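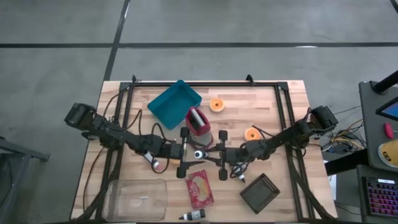
Bondon starts taking back its blue crates from corner shops

If you run a small shop and you've got a wobbly stack of blue plastic crates out the back, I've got good news for you. Bondon, the crate hire people on the Trirnoseo estate, will start picking them up from corner shops, cafés and market stalls in April, and they won't charge you a penny for it. I've been moaning about those crates in this column for long enough, so it's only fair that I tell you when somebody does something!

Up to now the vans only went to the big supermarkets and the Shih cash and carry. Everybody else got their fruit and veg delivered in the crates, and then they just sort of stayed. My sister-in-law has shelves made of them. The allotments are full of them (mine included, I grow my salad in two). Bondon reckons it lost 828 crates last year in our postcode alone, and every one of those had to be replaced with a new one.

I rang up Shuk-fan Lai, who looks after collections there, and she was very cheerful about the whole thing. "We were paying for new crates while the old ones sat in people's yards half a mile away," she told me. "My own hairdresser had five. I kept staring at them while she did my fringe." She did promise there'll be no telling off. If you've had crates for years, you can hand them over and that's the end of it.

You need 12 crates for them to send a van out specially, which sounds a lot for a little place, but neighbours can club together and put them all in one spot. Fewer than that and you can drop them at the cash and carry, round the side by the trolley bay, any morning before ten. They'd like them empty and stacked, but they don't need washing. Cracked ones are fine too, and even bits of crate, so long as they're in a bag. The broken stuff gets chipped and goes off to Zilloditz, who melt it down and mould it into new crates. I asked whether it really does come back as the same thing and was told yes, though the colour goes a bit darker each time and they have to top it up with fresh plastic.

Wooden pallets aren't part of it, by the way, and neither are bread trays, which belong to the bakeries. I know somebody will ask.

Not everyone is over the moon. Vsevolod Fedoruk has the greengrocer's next to the post office and he's been stung before. A few years back another firm took a deposit on every crate and then dragged its feet about giving the money back, and he was out of pocket for months. "Free today, fine," he said to me, weighing out my sprouts. "I want to see it on paper that it's free next year." I put that to Shuk-fan and she said there's no deposit and no plan for one, but she couldn't speak for ever and a day. So make of that what you will. He's going to give it a go anyway, mainly because his back room is so full he has to go in sideways.

Wai-kit Fang at the noodle bar is much keener. He and the café next door have already agreed to share a collection point in the alley, and he's drawn up a little rota for who brings the stack out (his week comes first, he says, so that there's no arguing). He did wonder about the noise, as the alley has flats over it, and Bondon has said the van won't come before 8 in the morning. I'll be holding them to that, as I live over the chemist and I hear every lorry that goes past.

The target is 1000 crates back by the end of the summer. I think they'll get there easily if the allotment lot join in, though prising a crate off a man with seedlings in it is another matter. I've had a word with Chak-lun Kong, who holds the plot next to mine, and he says they can have his once the courgettes are finished and not one day sooner. Fair enough.

To book a van, ring Bondon's main office and ask for collections, or fill in one of the cards that'll be on the counter at the cash and carry. Rounds go out twice a week to begin with and there are 13 streets on the first list, including the whole of the market square. If yours isn't on it you can still ask, and they'll try to add you to the next round. I've asked for ours, and I'll let you know when I hear back.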